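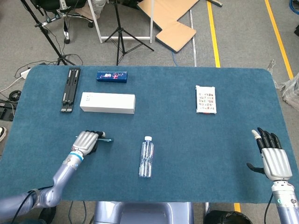

Léonie Bouvier
Staff Writer, Workshop Programs

Members of the Torell shared workshop have spent the year assembling a two-armed robot intended for small household tasks. Thierry Coste, who leads the build, described its current stage as "the patient part."

The blue felt table serves as the main practice surface. A laptop stand, a plastic water bottle and several boxes are set out on it, and the left hand holds a slender blue stick, much like a toothbrush. According to Mr. Coste, thin items remain the most demanding. "A box forgives you," he said. "With a narrow handle, the thumb has to arrive at the right moment, and ours used to arrive late."

Jacqueline Hamel is responsible for the wiring and keeps the written record of the build, which now runs to 593 entries. She noted that 14 of them concern a single wrist connector. "We replaced it four times before we looked at the cable – the cable was too short," she said.

Work takes place in the evenings, in sessions limited to 30 minutes per operator. Ms. Hamel requested the limit in November, after reviewing errors made late at night.

Asked what the group would attempt next, Mr. Coste mentioned passing an object from one hand to the other. The software for that step, known within the workshop as Drenel, is still being written.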